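Evaluation Diary: Nindau Two-Arm Cabling Kit
Bredside Office, Infrastructure Services
Entry for Friday

The evaluation resumed at 8:30 with Beryl Pearce at the workstation and the undersigned keeping the record. Kershaw has extended the loan of the Nindau kit to the end of August, and the office has accepted the extension on the same terms as before. No fee is payable during the loan. Consumables remain at our expense.

The morning was given to calibration. The supplied routine asks the operator to bring each gripper to a set of marked points and confirm them on the screen. The printed guide describes this as a single procedure, but the software divides it into two, and the second part cannot be opened until the first has been saved under a new name. Ms. Pearce had recorded the same difficulty in her notes on the previous session. It has been reported to Kershaw under reference 787. The reply received today acknowledges the fault and refers us to the next software release, for which no date is given.

Insertion trials began at 10:15. The task set for the kit is the one named in our request: to take up an Ethernet patch cable, present the plug to a port on the rack switch, and seat it. The evaluation plan calls for 50 attempts in all. We completed 18 today. An attempt is entered as successful only if the plug holds under a light pull by hand and the link light comes on. Fourteen met this standard. In the remaining 4 the plug met the port at a slight angle and the arm stopped on its force limit, as the guide says it should. We found no damage to the ports or to the plugs afterward, and the same cables were returned to use.

The ribbed fingertip pads supplied with the grippers hold the cable boot well. They are less certain on the bare cable, which tends to roll between the fingers when it is taken up from the table. Ms. Pearce changed the approach height after the sixth attempt and the results improved. The new value has been written into the settings sheet, and the old one struck through and initialed.

Lionel Parsons attended from 1:00 to 2:30 on behalf of the network group. He asked whether the kit could work on a fully populated rack, with cables already hanging in front of the ports. The present trials do not answer that question. He also asked that removal of a cable be tested as well as insertion, and this has been added to the plan as a separate item. Mr. Parsons noted that the competing offer from Cuvus includes on-site training, where Kershaw provides two remote sessions and charges for any beyond that. A revised quotation has been requested from both firms so that the terms may be compared on the same basis.

On general matters: the emergency stop was tested at the start of the day and again after lunch, with a satisfactory result each time. The noise level is acceptable for a shared room. Setup from a cold start took longer than the guide states, chiefly on account of the calibration fault noted above. The operator's screen is legible, although the warning messages use codes that must be looked up in a separate document.

Work closed at 4:00. The next session will begin with the removal trials.

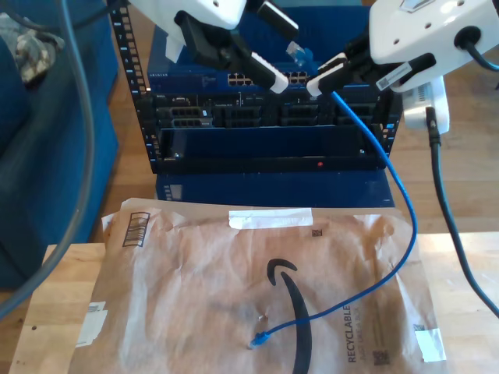
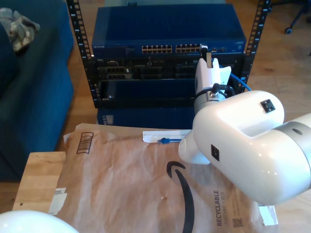

Rack, switch and blue patch cable, with the Nindau arms.

Page last changed: August, Infrastructure Services, Bredside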